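La pinza también se mantiene

En Resamik tenemos una celda pequeña: un brazo, una pinza paralela de dos dedos y una mesa. Cuando algo falla, la primera reacción del turno es culpar al programa. Llevo años viendo lo mismo y sigo pensando que miramos tarde donde habría que mirar primero, en los dedos.

Los dedos se desgastan, se aflojan y se desalinean. Un tornillo flojo en la base no da ninguna alarma. La pieza entra un poco girada, el operario corrige el punto en la consola y al mes hay 2000 ciclos hechos con una corrección que tapaba otra cosa. En agosto perdimos dos turnos por eso. Rasha Tannous, que lleva el mantenimiento, desmontó la pinza, limpió el asiento, volvió a apretar y borró los puntos corregidos. La celda arrancó con el programa original.

Desde entonces revisamos la pinza cada 90 horas de marcha – paralelismo, apriete y cero de apertura – y se apunta en la hoja de la celda. Son tres comprobaciones y no hace falta parar la línea.

Defiendo además que cualquier cambio de aproximación se pruebe antes en simulación, con los dedos modelados a su medida. En Emel lo hacen así y nosotros hemos tardado demasiado en copiarlo. El modelo no enseña el desgaste, pero sí deja ver cuánto sitio queda entre los dedos y lo que tienen delante. 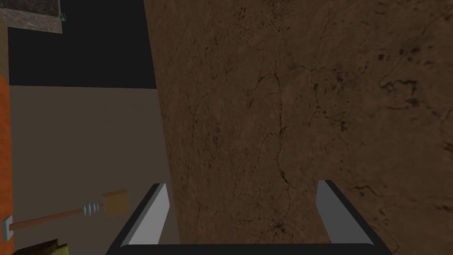
Vista simulada de la pinza, sin pieza entre los dedos, frente a una superficie marrón muy próxima.

Me dirán que mantener el modelo al día también cuesta horas. Cuesta, y hay que ponerlas en el plan igual que se pone el engrase. Si se cambian los dedos en el taller, se cambian en el modelo el mismo día, y lo firma la misma persona.

Mayo de 2022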